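Renting the Holst community kitchen - Frequently asked questions

Who can rent the kitchen?
Any person over 18 who lives in the town or works here. Clubs and small companies are also welcome.

How many guests may we invite?
The dining room is approved for 18 persons at tables. For bigger parties please ask for the Mastel hall next door.

What does it cost?
The price is 252 for one evening, and the deposit is 300. You get the deposit back when the keys are returned and the kitchen is clean.

Can I cancel?
Yes, until two weeks before. After this we keep half of the rent.

Are plates and cooking tools included?
Yes, you find them in the cupboards. Food you must bring yourself - also oil, salt and coffee.

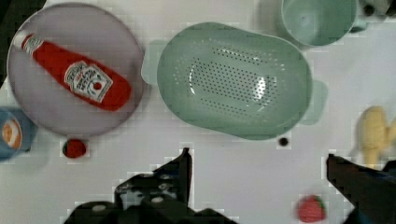 Please wash everything you used and put it back dry. If something got broken, write it in the book by the door.

May we play music?
Yes, but the windows must be closed after ten in the evening.

Where do I get the key?
From Ingvar Thygesen, on the second floor. Call him one day before.

Prices valid from 26 Jun 2024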